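Compte rendu de visite, blanchisserie Gemovach, Tranville

Visite faite en août 2019, un matin, à l'invitation de l'entreprise. Nous étions 4, tous de l'association des hôteliers de la vallée. Le rendez-vous était fixé à huit heures devant le portail de la rue du Canal. Le parking des visiteurs se trouve derrière le bâtiment, il faut passer par le quai de livraison pour y accéder.

Kirsty Pomare, responsable de la production, nous a remis des blouses et des charlottes puis nous a conduits directement à la réception du linge sale. Le site est organisé selon la marche en avant : le linge sale entre au nord, le linge propre sort au sud, et une cloison sépare les deux zones sur toute la hauteur. Le personnel du côté sale ne passe pas du côté propre sans changer de tenue et se laver les mains.

## Réception et tri

Les sacs arrivent par camion entre cinq et sept heures. Chaque client a une couleur de sac. Le tri se fait à la main sur un tapis, par catégorie : draps, housses, éponge, linge de table, vêtements de travail. Les opératrices retirent les objets oubliés, surtout des stylos et des couverts. Le linge de table est trié une seconde fois, car les taches de vin et de graisse ne suivent pas le même programme.

Une partie du bruit vient des rails au plafond, qui transportent les sacs triés jusqu'aux machines. On s'entend mal dans cette partie et il faut se rapprocher de la guide pour suivre.

## Lavage

L'atelier compte 2 tunnels de lavage. Le plus ancien est un Ruddock, installé en février de l'an dernier après avoir servi sur un autre site du groupe. L'autre est réservé à l'éponge. L'eau du dernier rinçage est récupérée pour le prélavage. Mme Pomare nous a indiqué une production de 900 kilos à l'heure quand les deux lignes tournent ensemble, ce qui n'est pas le cas le lundi.

La lessive et l'agent de blanchiment sont dosés automatiquement depuis un local fermé que nous n'avons pas visité. À la sortie, une presse essore le linge et forme des galettes épaisses qui partent au séchoir ou à la calandre.

## Séchage, repassage, pliage

Les draps ne passent pas au séchoir. Ils sont engagés humides dans la calandre, deux personnes par poste, une à chaque coin. C'est l'étape la plus chaude de la visite et la pause y est plus fréquente qu'ailleurs. Les draps sortent pliés et sont empilés par dix.

L'éponge est séchée puis pliée. Les grandes serviettes passent en machine, les petites pièces se font encore en partie à la main. La question des petites pièces nous intéressait, plusieurs d'entre nous ayant eu des lots de serviettes invité mal pliées ce printemps. On nous a répondu que les pièces mal pliées sont refaites si elles sont repérées au contrôle, et que le client peut renvoyer un lot sans frais dans les deux jours.
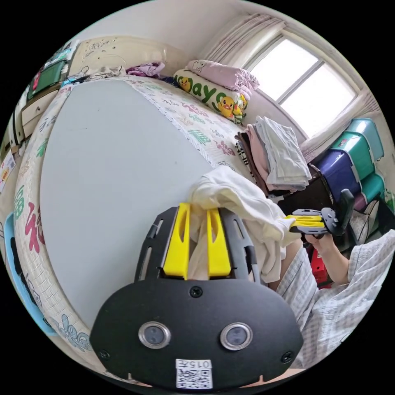 *Textile blanc froissé.*

Le contrôle se fait sur table éclairée. Une pièce tachée repart au lavage une fois. Si la tache reste, elle est déclassée et coupée en chiffons. Les accrocs sont réparés dans une petite pièce voisine où travaille une couturière à mi-temps.

## Expédition et tarifs

Le linge propre est mis en chariots filmés, avec un bon par client. Le suivi passe par le logiciel Keninico, qui permet de voir la veille au soir ce qui sera livré. Deux hôtels de notre association l'utilisent déjà et en sont contents, à part l'impression des bons, qui sort parfois en double.

Pour la location-entretien, le tarif annoncé est de 93 centimes le drap plat, livraison comprise, avec un engagement d'un an. Le prix des housses dépend de la taille et sera communiqué par écrit. Les nappes rondes ne sont pas proposées en location, seulement en entretien.

La visite s'est terminée vers dix heures et demie par un café dans la salle de réunion. Reste à obtenir : la grille complète, les conditions en haute saison et le délai de remplacement des pièces perdues.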